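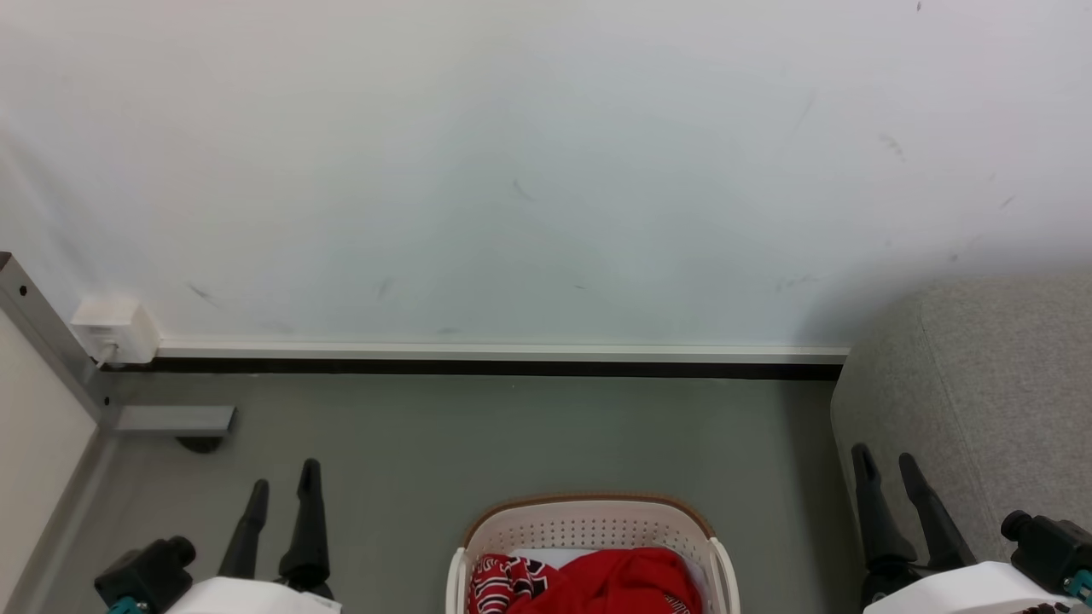
Setting up a stock watchlist in Priltau takes one sitting, and I'd do it before you buy a single share of anything. I run mine on an old laptop that lives on the floor next to the wall, so if your place has a low white outlet box down by the baseboard with a thin cable hanging off it, plug in there first (the first sync is slow and it will eat your battery!).

1. Open Priltau and choose New List. I call mine "Drillers" and keep the pipeline companies in a separate one.

2. Type the ticker, then pick the exchange. Check the exchange twice. Plenty of small oil producers trade in two countries and the prices come through in different currencies.

3. Under Columns, turn on Net Debt, Daily Output and Hedged Volume. Leave the rest off for now, you can always go back.

4. Set your price alert. Mine is at 3 percent, and anything tighter goes off all day long.

5. Press Sync and leave the window open until the bar turns green.

Note: Daily Output is in barrels of oil equivalent, so gas is mixed in there too. A company showing 2,000 a day could be mostly gas, and gas sells for a lot less. Click the little arrow for the split.

Caution: don't import an old Godach file straight into a live list. It overwrites your purchase prices without asking. I lost every one of mine last December and had to dig them out of broker statements. Make a blank list, import into that, then copy across.

6. Go to Reports and tick Quarterly Reminders, so you know when fresh numbers are due.

Comments

Joyce Nzioka
My alerts came through twice until I deleted the sample list. Worth adding to step 4?

Mercy Lyimo
Does the Godach thing happen with Saxena exports as well? I have 413 rows and I'm scared to touch it.

Joyce Nzioka
Mercy, mine came over fine from Saxena, 296 rows, but I did use a blank list.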